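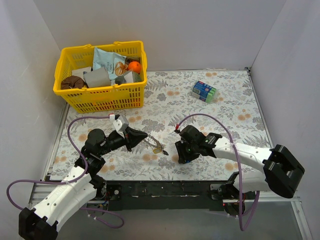
**Figure 6.** Mixed grocery items in a yellow plastic basket with slotted sides and two carry handles.

### 3.2 Household food purchasing and basket composition

The Narside survey asked households to record every food purchase made over one month, including small trips between main shops. Earlier work in the region relied on weekly totals, which hide the short visits that many older residents make on foot. We therefore treated each trip as a separate record and coded its contents by degree of processing and by type of packaging. Fresh produce bought loose, such as the orange in Figure 6, was entered by weight, while bagged snacks and cartons were entered by unit. Items that could not be identified from the receipt were coded as "other" and left out of the cost analysis.

Of the 706 households that returned a diary, 80 were excluded for missing more than a week of entries. Those excluded were more likely to live in Drivumcombe, where the grocery store closed for repairs in May and residents travelled to Gourlay for most goods. The results for Drivumcombe should be read with this in mind.

Small trips made up a larger share of spending than expected. They were weighted toward packaged snacks and bakery goods, and fresh fruit was usually bought one or two pieces at a time. Households without a car made more of these trips and paid higher unit prices for staples. The gap was widest for milk and flour, both of which are sold in Pludden only in smaller sizes.

Diaries may understate purchases made by children and by visitors to the home. We did not adjust for this, as no reliable local estimate was available. Neighbourhood differences in the price of fresh produce are taken up in Section 3.3, together with the results of the store audit.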